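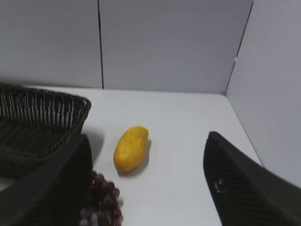 I have been trying to bake decent rye bread since last August, and I think I finally have a loaf I'd hand to a guest without a speech first. My trouble was always the middle. The crust looked great, the smell was great, and then you'd cut in and find a gummy stripe right through it! Dorota Marciniak told me to quit cutting it warm, and she was right (I hate waiting, everyone in my house hates waiting). Now the loaf sits overnight, and when it goes to the table I slice it into a basket, a shallow dark woven one with sloped sides like the one on the white tabletop, with a dish towel folded in the bottom so the crumbs don't work their way into the weave.

The other big change was the starter. Mine used to get fed whenever I remembered, so mostly it didn't. Now I take out 60 grams the night before, add 300 grams of rye flour and the same of water, cover it and leave it on top of the fridge. By breakfast it smells like sour apples and has a domed top full of little cracks. If the top has sunk in the middle, I've slept too long – I bake with it anyway and the bread is a bit sharper.

Henryk Mazurek wrote in after the last issue to ask about caraway. I put in a tablespoon and toast it first in a dry pan. Edmund Kubiak says that's twice too much, but Edmund also puts raisins in his, so we've agreed to leave each other alone on this one.

For flour I've been going to the mill shop in Praleden, where the dark rye is coarser than what the supermarket carries and soaks up more water. Start with a splash extra and see how it feels. You want something like wet cement, and you'll need a wet hand to smooth the top.

If anyone would like some of my starter, email me before Wednesday and I'll have a jar ready for you. Please bring an empty jar to swap, as I'm down to two!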